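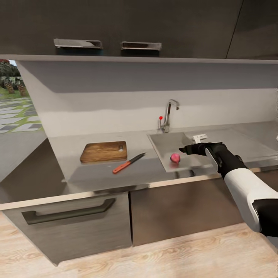 The Long Road to a Clean Kitchen

Whether machines can do the chores yet

Household robots have been promised for so long that the promise has become part of the furniture. Floors can now be vacuumed and lawns cut without human help. The kitchen remains largely untouched. Dishes are still scraped by hand, vegetables still washed by hand, and counters still wiped by whoever reaches the cloth first.

The Korell Institute for Domestic Engineering has spent four years asking how far that might change. Its current program, named Jerside, tests robot arms on short kitchen and workshop jobs, first in simulation and then in a furnished test apartment on the ground floor of the institute. The program's second report was released in June, and its findings are more modest than many of its readers had hoped.

The report covers five household tasks: moving produce into and out of a sink, clearing a table, loading a dish rack, folding towels and putting away groceries. Each was attempted 300 times in simulation before any trial in the apartment. In the simulated kitchen, the arm completed most attempts at the first three. Towels and groceries gave far poorer results, and towels were dropped from the apartment trials altogether.

Tươi Vương, who directs the program, regards the sink as the most useful of the test sites. A sink has walls that a wrist can strike on the way down. Its steel surface reflects light in ways that confuse a vision system, and small round items roll when they are touched off center.

"People see a radish in a sink and think of it as the easy case," Vương said. "For us it is a very full problem. The arm must reach past a faucet, go below the level of the counter and close on something that would prefer to move."

Simulation allows the institute to repeat such a problem cheaply. A radish can be returned to its starting position in an instant, and its size, its weight and the light on the steel can be altered between attempts. A virtual knife on the counter cannot hurt anyone. The method has limits, however. Water is difficult to model well, as are wet leaves, plastic wrap and anything that bends. Skills learned on a clean virtual counter have tended to weaken once they meet a real one.

The size of that loss is a matter of debate within the institute. Krum Grgić, who leads the apartment trials, argues that success rates should never be published from simulation alone. Under his rules, a task counts as complete only when the arm finishes it with no person in the room and leaves nothing broken, spilled or out of place. By that standard, only two of the household tasks passed: clearing a table and moving produce.

Speed is a further concern. A person can lift a vegetable from a sink and set it on a cutting board in a moment. The arm in the apartment pauses above each item, adjusts its fingers and approaches slowly – a deliberate choice on the part of the engineers, who set limits on its movement near people and blades. Grgić does not expect those limits to be relaxed soon.

Prospects on the shop floor are somewhat better. Jollholm, a maker of cabinet fittings that takes part in the program, has placed an arm at a packing bench, where it sorts handles and hinges into trays. The parts are rigid, the lighting is constant and the trays always stand in the same place. The company reports that the arm works through the evening shift with few stoppages, though an operator remains on call to clear jams.

Radulović, a catering firm that joined at the same time, had a different experience. Its managers had hoped to hand over the washing and trimming of root vegetables. The arm handled the washing acceptably when the produce arrived in even sizes. Mixed crates slowed it to the point that staff chose to do the work themselves, and the trial was ended early. The firm has said it would consider a second attempt with a different gripper.

The institute advises households against planning around a general kitchen robot at present. Its report suggests that single jobs, performed in a fixed spot, will reach homes well before any machine that can be left alone with dinner. It also recommends that kitchen designers begin to consider reach, glare and the placement of faucets, which cause trouble for machines and for many older residents alike.

The next round of apartment trials will return to the sink, this time with the water running.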